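Category: Simulation / Robot Learning / Evaluation Data
Reading time: 6 min

# Troltstead: tabletop episodes for checking planners

Maintained by Arben Georgiev and Haris Georgiev

Please read the whole card before quoting a number from this set. It was put together because we had stopped believing our own success rates, and it would be a pity if it became one more source of success rates to disbelieve.

## What is in it

Troltstead contains 828 simulated episodes of a two-armed robot working in furnished rooms, mostly at tables. Each episode has the camera views, joint positions for both arms, gripper commands, the planner's requested goal, and the log from Odeo, our task-level planner. Low-level control is handled by Vostach, which turns goals into arm trajectories and refuses some of them.

The refusals are included. In the first version they were filtered out by a script that treated a refused trajectory as a failed download, and the set looked much healthier than it was.

Everything here is rendered. There is no real-robot portion, and none is planned. If your paper needs a sentence about transfer to hardware, you will have to get the evidence for it somewhere else.

## Why another one

Odeo scored well on our earlier bare-table tests. We moved the same tasks into rooms with chairs, beds, doorways and clutter and the score dropped. The drop was expected. What bothered us was how many of the remaining successes were wrong: the checker was satisfied while the gripper was closing on the neighbor of the object it had been told to fetch.

The checker compared the final height of the target object with its starting height. If two things were touching and both went up, that counted. We have since added a contact test, described further down, and we trust it a little more than the old one.
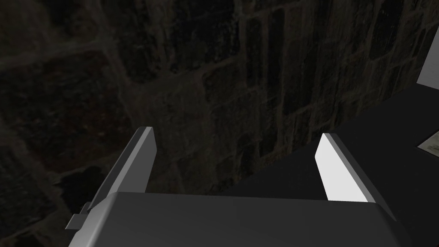
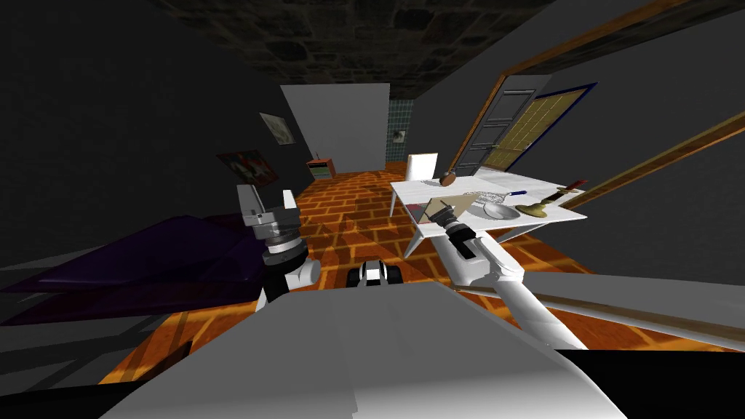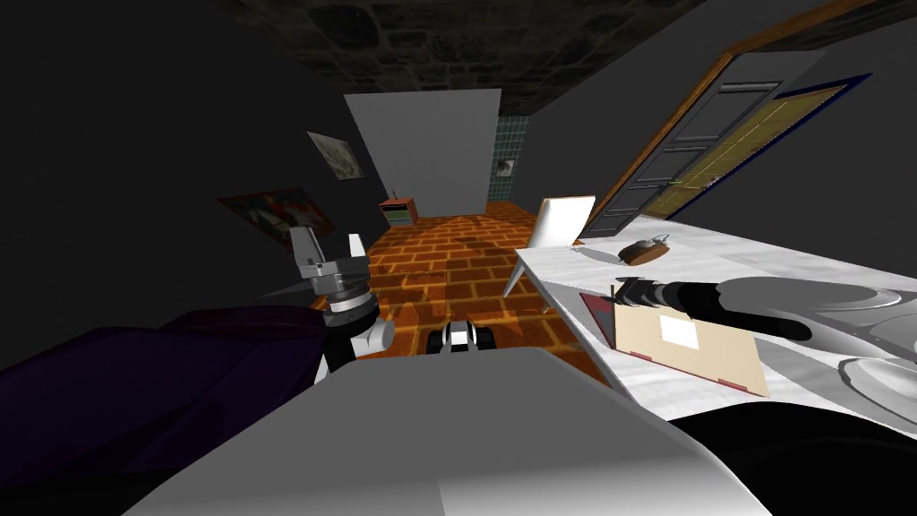 Perception is where we would ask you to be most suspicious, and the wrist camera is the place to start. It is often treated as the view that settles arguments, on the theory that it sits closest to the work. For long stretches it gives the policy very little to use. In the first view above, the open fingers have nothing between them, the stone wall takes up most of the background, and the one thing lying on the dark surface is a small pale item that runs out of view at the right. A detector asked for a label in that situation should return nothing. Ours returned labels, with confidence, and Odeo planned on them.

The head view has the opposite trouble. It takes in a lot of room at a steep angle, and an arm reaching over the table can cover part of the thing it is reaching for. In the third view the black forearm rests across the beige box or book, so anything that estimates the object's outline from visible pixels will come up short. Before you blame the grasp planner, check whether it was given the whole object.

## The contact test

An episode counts as a success only if all of the following hold:

- Both fingers report contact with the target for 3 consecutive control steps
- No other movable object is in contact with either finger
- The target ends inside the goal region
- Vostach reported no joint-limit clamp after the grasp

The last condition is unpopular. Haris wanted it removed, on the grounds that a clamped joint may still do the job. Arben wanted it kept, because a clamped joint means the arm did something other than what was planned and we are supposed to be evaluating plans. It is kept. The field `clamped` is stored separately, so you can recompute without it. If you do, please say so in your table.

Switching from the height check to this one turned 53 episodes from success to failure. None went the other way. That pattern is what you would expect from a stricter test, so it does not prove the stricter test is right.

## Files

Episodes are stored one per folder. The fields people ask about:

`views` – synchronized images, wrist and head

`state` – joint positions and gripper opening for each arm

`odeo_log` – plain text, one line per decision, including the ones it abandoned

`vostach_status` – accepted, refused or clamped

`outcome` – the contact-test result

`outcome_old` – the height-check result, kept for comparison only

Object names come from the simulator's own asset list. They are often vague, and in a few cases plainly wrong. Do not use them as language labels without reading them first. We did, in April, and spent a good part of the month undoing it.

## Splits

There is a held-out group of 200 episodes. It is split by room layout, so no layout appears on both sides. Textures and furniture models do repeat, and a model that has memorized the brick floor will not be caught by this split. We tried to build one that controlled for assets as well and ended up with a test side too small to say anything.

No validation split is supplied. Make your own and report how.

## Known problems

Shadows differ between renderer versions, enough to move a weak detector. The version is recorded per episode.

Refusals cluster near furniture. Vostach pads its collision shapes, and the padding was chosen by hand on an older robot model – nobody on the project can now defend the value. A refused plan may have been perfectly fine.

Odeo's logs include a confidence figure. It is not calibrated. High values show up on good plans and on terrible ones, and we left the column in only because removing it broke the parser.

Wrist and head timestamps can disagree by a step after a simulator reset. The loader corrects for this if you pass `realign`. It is off by default, which was a mistake, but changing it now would quietly alter results people have already reported.

## What we would rather you didn't do

Please don't average over all the rooms and publish a single figure. Report refusals, clamps and wrong-object contacts as separate columns. A planner that declines a hard task and one that grabs the wrong thing both get a zero in `outcome`, and we would not want to run the second one near anything breakable.

Bug reports are welcome, particularly on the contact test. Include the episode folder name and the renderer version. Reports that a method reaches a very high score are also read, and the first reply will be a request for the failed episodes.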